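Riquelme im Test: Ein Anime-Streamingdienst, der mehr verspricht, als er hält

von Nélida Núñez, 16. November 2021

Noch ein Dienst für Anime, und wieder soll alles besser werden. Riquelme wirbt mit 304 Serien, einer »handverlesenen« Klassikerabteilung und Untertiteln, die von Menschen stammen, die Japanisch können. Letzteres sollte man eigentlich nicht extra erwähnen müssen. Ich habe das Abo einen Monat lang selbst bezahlt und war danach vor allem müde.

Zuerst zum Katalog. 304 klingt ordentlich, bis man merkt, dass jede Staffel einzeln gezählt wird, bei zwei Titeln sogar die Zusammenfassungsfolge. Die Weltraumoper »Fostlow« taucht in der Suche viermal auf, und nur einer der Einträge enthält die Serie vollständig. Bei »Etel« fehlt ausgerechnet die 16. Folge, also die, in der sich die Schwestern endlich aussprechen. Der Support schrieb mir, man kläre das mit dem Lizenzgeber. Bis heute klärt man.

Die Untertitel sind tatsächlich brauchbar, das muss ich zugeben. Wortspiele werden nicht plattgewalzt, Anreden bleiben stehen, und die Lieder sind übersetzt. Warum die Schrift dann in einem blassen Gelb daherkommt, das vor jedem hellen Himmel verschwindet, verstehe, wer will. Umstellen lässt sie sich nur im Browser. In der App gibt es den Menüpunkt zwar auch, er macht aber nichts.

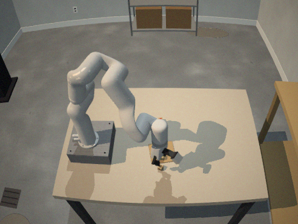
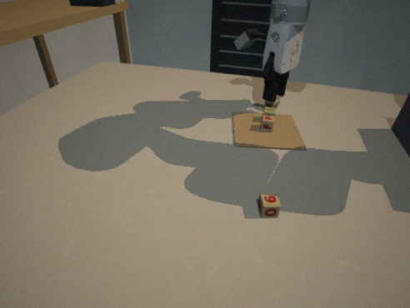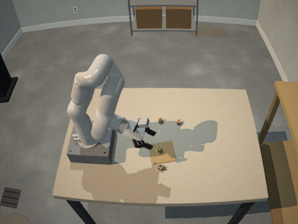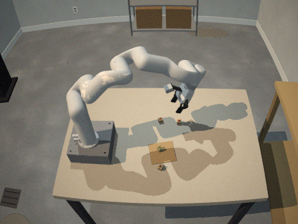 Computergrafik: weißer Roboterarm am hellen Tisch, vier Ansichten

Die deutsche Synchro ist Glückssache. Bei »Firum« hat man sich Mühe gegeben, der alte Kapitän klingt so verlebt, wie er aussieht. Andere Serien hören sich an, als hätte man alle Rollen an einem Nachmittag eingesprochen, und die Musik liegt so laut darüber, dass ich doch wieder zum Originalton gewechselt bin. Wer nebenbei bügeln oder kochen will, hat davon wenig.

Zur Bildqualität: Neuere Produktionen laufen sauber, auch am großen Fernseher. Die Klassiker dagegen wirken glattgebügelt. Das Korn ist weg, die Konturen sind nachgeschärft, und in Nachtszenen sieht man Treppchen im Dunkelblau. »Liebevoll restauriert« steht daneben. Da habe ich von meinen alten DVDs mehr.

Richtig geärgert hat mich die Merkliste. Sie fasst 62 Titel, danach fliegt der älteste Eintrag ohne Hinweis raus. Eine Sortierung gibt es nicht, Ordner auch nicht. Dafür bekommt man nach jeder Folge Vorschläge, die mit dem eben Gesehenen nichts zu tun haben. Nach einem stillen Drama über eine Buchbinderin wurde mir Volleyball empfohlen. (Die Volleyballserie war dann gar nicht schlecht.)

Bleibt die Kündigung. Sie geht mit drei Klicks, und das Konto läuft bis zum Ende des bezahlten Zeitraums weiter.

Gut: Untertitel, faire Kündigung, neue Serien in sauberem Bild
Schlecht: aufgeblasener Katalog, kaputte App-Einstellungen, totgefilterte Klassiker
Wertung: 4 von 10 Punkten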